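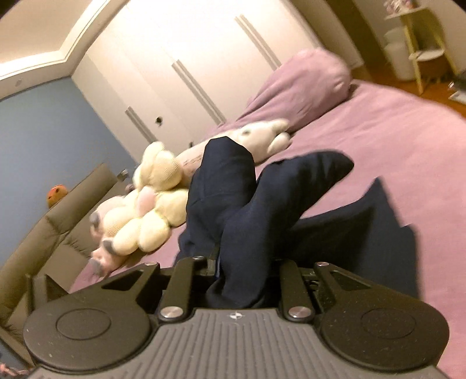 *Navy cloth in the jaws, lilac bedding behind it. Bedroom set, wrist view.*

# Daster 2 review: trimming and labeling hand-held gripper recordings

14/06/2020

Daster is a desktop program for turning raw gripper recordings into training episodes. You give it video from the wrist camera plus the motion log, and it finds the grasps, cuts the recording into episodes, and writes them out in a format your training code can read. I have been using version 2 on a cloth-handling project, after a year of doing the same job with my own scripts.

My test set was 433 recordings, all made in homes, and most of them were bedrooms. Cloth on a bed is a hard case for this kind of software. The background is soft and wrinkled, the object is soft and wrinkled, and there are often other things lying close by. In the view at the top there are plush toys right beside the cloth, and the bedding has large areas of nearly flat color. I wanted to know how much of that Daster could handle without me.

## Setup

Installation on Linux took one command and a restart. The Windows version asks for a license file before it will open, and the license page was slow to send mine. Import is drag and drop. If your motion log uses a different clock from the video, you set an offset by hand once and Daster remembers it for the whole folder.

Calibration needs more patience. Daster wants a mask of the parts of the gripper that are always in view, so that the tracker doesn't pick up features on the tool itself. You paint it with a brush. Our gripper body stretches almost the whole width of the picture, so the mask is big, and the finger arms have to be masked separately because they move. There is an auto-mask button. On our gripper it found the body and the two round pads well, but it treated the ridged center section as background and put dozens of tracking points on it. I painted over that section myself and saved the result as a preset.

## Tracking

With the mask fixed, camera tracking was good. Daster likes corners and edges, and a bedroom usually has some if you keep enough of the room in view. Headboard seams, wardrobe handles and the edge of the floor all gave it stable points. It lost its place when the camera came down close to plain bedding and saw little else. It failed outright on 73 recordings, and nearly every one I opened had that problem.

Failed recordings go into a separate list with the frame where tracking dropped. That list is the best part of the interface. You click an entry, it jumps to the right spot, and you can either split the recording there or ask for a second pass with denser points. The second pass is slow, but it ran overnight without crashing.

## Grasp detection

Daster reads finger opening from the joint positions in the video. It looks for the round screw caps at the pivots, and works out the angle between the linkages. On our hardware the caps are silver on black plastic, so they stand out. Dust on the plastic made no difference that I could find.

Closing the fingers is easy to detect. Deciding if anything is between them is harder, and thin fabric is where version 1 was said to be weakest. Version 2 adds a small network that looks only at the area around the jaws. It does well when the cloth bunches up into folds. It does less well with a single flat layer, where it often reports an empty close. I corrected 95 labels by hand, and flat layers made up the bulk of them.

One more complaint here - the network gives a confidence score, but you can't sort by it. You can only filter above or below a number. Benoît Leblanc, who shares the labeling work with me, wrote a short script to sort the export file and open the worst ones first. It would be better inside the program.

## Object outlines

You can ask for an outline of the held object in every frame. Click once on the object and Daster carries the outline forward. Dark cloth on light bedding worked well in most recordings. Shadows are a weak point. When a flap of dark fabric has a darker shaded part next to it, the outline tends to drop the shaded part, then take it back a few frames later. The flicker goes away if you turn smoothing up to 4, at the cost of rounder corners.

## Export

Export is fast and the files are clean. Each episode gets a folder with video, poses, finger opening and a plain text file of labels. Field names match the documentation, and Gholamreza Mazandarani had our training loader reading them the same afternoon. If you re-export after fixing labels, Daster only rewrites the episodes that changed.

## Compared with Golob

We also tried Golob on a subset of 182 recordings. Golob has the better timeline and lets two people label the same project at once. Its tracker needs a printed marker somewhere in view, and we had none in our recordings, so we only used it for labeling. If you plan your recording with markers from the start, it deserves a look.

## Scores

- Setup: 3 out of 5
- Tracking: 4 out of 5
- Grasp detection: 3 out of 5, 4 if you work with thicker items
- Outlines: 3 out of 5
- Export: 5 out of 5

We have renewed for one more year. The next version is due in November and the release notes list sorting by confidence, along with shared projects.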